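Notes for unit 4, Table Service and Setting (second part). Please read them before the practical session in April. The vocabulary list from unit 2 is still needed.

## 1. Why we begin with the plate

In the first part we spoke about the menu and the order of dishes. Now we come to the table itself. In our course the plate is always placed first, and all other things take their position from it. If the plate is wrong by a thumb's width, the fork is wrong also, and then the glass, and the guest on the next chair has too little room.

The distance between the edge of the table and the edge of the plate is 2 cm. Some older books give more. In the exam we accept only 2 cm, measured without a cloth or with the cloth pulled flat.

Between the centres of two neighbouring plates we leave 60 cm if the room allows it. In the small dining room at Ojala, where many of you will do the practice weeks, this is not possible at the long table, and there you may go down to 55.

## 2. Colour and surface

Students often ask me if a coloured plate is permitted. It is permitted for breakfast, for lunch without a cloth, and for children. For evening service we stay with white. A strong colour changes how the food looks: green salad on a red plate seems darker, and a pale soup on a yellow plate nearly disappears. Bread, roasted vegetables and cheese are more forgiving.

The bare table also has a colour, and one must count it as a part of the setting. On light wood, a warm plate gives a soft and friendly effect. A white plate on the same wood looks cleaner but a little cold in the morning.

An orange plate on a light wooden tabletop:
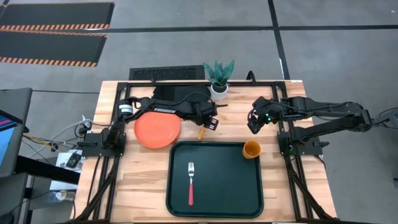
## 3. Care of wooden tables

A table without a cloth needs more work than students expect. Please learn these points:

- Wipe along the grain, never across it.
- Use a cloth that is damp but does not drip. Dry at once with a second cloth.
- Crumbs are removed before the wet cloth comes, otherwise they are pressed into the joints.
- Hot dishes stand on a mat. A white ring from heat can stay for years.
- Oil the surface when it begins to feel rough to the hand. Leave the oil for roughly 23 minutes, then take away what is left.

At Nodik they oil every month, which I find too much for a table with normal use. Cora, the second practice house, does it four times in a year and the tables are in good condition.

## 4. Words which are often confused

**Cover**: everything that is laid for one guest. In the plural it also means the number of guests. "We have 43 covers tonight" says nothing about cloths.

**Charger**: the large plate under the other plates. No food is put directly on it.

**Side plate**: stands at the left, for bread. In the written test many people put it at the right.

**To lay / to clear**: we lay the table before the meal and clear it after. "To make the table" is a translation mistake which I hear every year, and in former times I made it too.

## 5. Homework

Draw one cover for a lunch of soup, fish and fruit, seen from above, with the distances written in centimetres. Add two sentences about the colour of the plate you have chosen. The drawing sheets are in the Plultidance folder, at the back of the classroom.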